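Re: [shopfloor-auto] Are we there yet, chores edition
Date: 2024-07-30

Since the thread has wandered back to small parts sorting, I'll put the work at hand in front of everyone before we start arguing again.
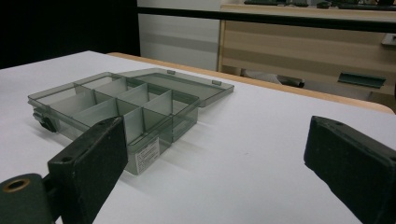
Valter Macedo wrote:

> I still don't see what the fuss is about. Picking has been solved for years. We have a Bosman cell that moves 800 cartons between coffee and lunch, and it has never asked for a raise. Putting small parts into small compartments is the same job with smaller cartons. Give it 16 months and the stockroom will run itself. The folks at Heter told me as much in March and they had a very nice booth.
>
> As for the house, I expect a machine that empties my dishwasher before I retire. I am willing to postpone retirement a little.

Valter, I have seen the booth. The booth was lovely. The parts in the booth were all the same part, facing the same way, in a tray someone had machined for them.

Now take an organizer you can see through, with thin dividers you can also see through, and put it on a white table. Our depth sensor looks at smoke-gray plastic and reports either the table underneath or nothing at all, depending on its mood. We ran 161 placements with the Mokar arm this spring, M3 washers into a divided box much like this one. I won't post the success rate because our sales people read this list. I will say that a washer landing on top of a divider and staying there, balanced, is a thing I had never seen a human manage, and the arm did it 4 times.

Then there is the lid. Everybody forgets the lid. A person closes one of these with a thumb while talking about something else. For the arm it is a separate project: find a clear edge, lift it without dragging the box along, swing it over, then press the latch hard enough to catch and softly enough that you still have a latch. We broke two. Duvau sells a compliant wrist that is supposed to help, and it does help, in that we now break them more slowly.

Your cartons are opaque, they weigh something, and they don't mind being off by half an inch. I would take that job too.

What I would call working today, for anyone who came here for a straight answer:

Moving one known part from a fixed place to a fixed place: yes, go buy one.
Sorting mixed fasteners from a shallow pile: yes, if you own the bins and can paint them.
Sorting into whatever organizer the last guy bought at the hardware store: some days.
Opening it, filling it, closing it and putting it back on the right shelf: call me later.

The learning-from-demonstration crowd may well get there before the rest of us do. Their results on lids are better than mine – a low bar, but they cleared it. What I want to see is the same policy on a box it wasn't trained on, under the lights of a real stockroom, with a washer stuck to the finger by a bit of oil.

On the dishwasher, I'd keep working.

If anyone has had luck with depth on tinted plastic, short of dusting everything with chalk spray, please reply to the list and not just to me. We tried the chalk. The washers came out looking like mints.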